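# The Wandering Wrist: a small gallery of a fault

The training unit at Korkbridge runs a surgical robot from 8 until late, and for most of June it had a fault that came and went as it pleased. The right arm would pause, think about its life, and then carry on a fraction behind the surgeon's hand. On screen it looked like a slow video call.

We logged it as "intermittent", a word engineers use when they would like to go home. The service people at Fosura asked whether we had tried turning it off and on again. We had. It enjoyed the rest.

The log, once somebody printed it, ran to around 3000 lines. Most said the arm was fine. A few said the arm was fine and then corrected themselves. The lag only turned up after 10 minutes of fiddly work, never on the test bench, where the arm behaved like a child in front of its grandmother.

Fosura swapped the control board first, then the board that talks to the control board. Cheon, who make the cable sets, sent a new one by courier and a bill by a faster courier. On Saturday we finally found a connector behind the arm that had been pushed home almost, but not quite, all the way. It warmed up, loosened and sulked.

The rule since then is short: if an arm lags, stop, let go of the controls and call it out. Stitching is the job that shows up a late wrist soonest, and the one where you least want to meet one.
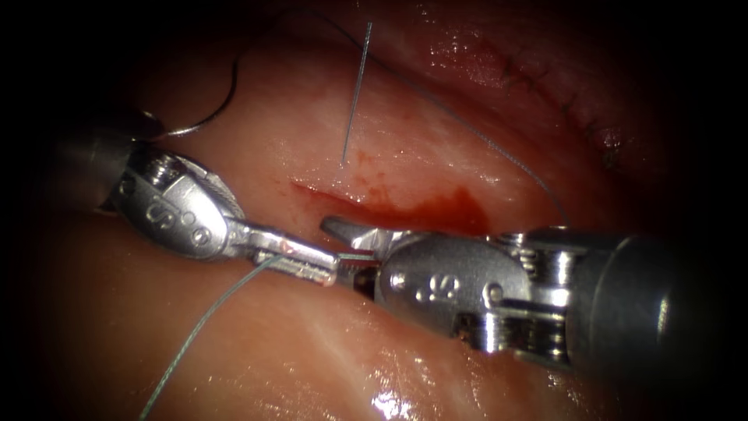
Can a case carry on if one arm starts to lag?

Only once the arm has been stopped, checked and passed by the person in charge. If it lags a second time, it comes out and the team finishes another way.

The connector now lives in a drawer marked Bistidum, after the project that paid for it. The new one has a clip.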